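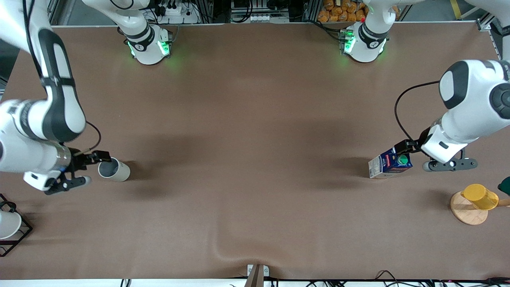

Stekside desk replied that a cup coming off the rack with a white film on it is nearly always a rinse problem, and asked for the detergent dose before anyone ordered parts.

Ticket 2881
Site: Grurkstead, second-floor drinks counter
Category: Cups and counter supplies
Priority: Normal
Status: Closed, monitoring

Reported fault
White cups have a dull film inside after washing. Film is heaviest just under the rim. It wipes off with a damp cloth and comes back after the next cycle. Milk drinks leave a ring at the same height. Water does not.

Setup
Cups: white, straight-sided, plus the bowl-shaped ones
Drying: black wire rack at the side of the counter
Surface: brown mat, full width
Washer: Gallik undercounter, 40 minute cycle
Detergent: powder, house supply
Milk: small cartons, kept in the counter fridge

Log

Entry 1
Dose checked. Scoop in use was the one from the old detergent and holds double the amount on the new label. Replaced with the correct scoop. Ran one cycle. Film reduced, still present on the bowl-shaped cups.

Entry 2
Desk asked whether cups were being loaded upright. Some were. Water was pooling in the base and drying there. Reloaded everything rim down at a slant. Base marks gone. Band under the rim unchanged.

Entry 3
Rinse aid reservoir found empty. The indicator on the door does not light, so this may have been the case since January. Filled and set the dial to 2. Ran two cycles back to back. Straight-sided cups clear. Bowl-shaped cups clear except one, which has scratched glaze and has been withdrawn.

Entry 4
Separate complaint added to this ticket by the morning shift: sour smell at the counter. Traced to the mat. Milk had run under the near edge and dried. Mat lifted, both faces washed with warm water and dish soap, counter wiped, mat left on edge for 10 hours before refitting. No smell the next morning.

Entry 5
Desk asked that the milk ring be tested on its own. Filled one cup from a fresh carton, left it standing until mid-afternoon, then washed it as normal. No ring. Same test with the cup rinsed cold first gave the same result. Pre-rinsing is not required at the current dose.

Open items
Door indicator for rinse aid. Nkosi has the part number and will quote. Until it is fitted, check the reservoir by eye when the filter is cleaned.
Old scoop is still in the drawer under the sink. Remove it.
Cartons go back in the fridge with the cap tight. Put this on the counter card at the next reprint.

Resolution
Overdosed detergent, empty rinse aid, cups loaded upright. No fault in the washer apart from the indicator. Reopen under the same number if the film returns.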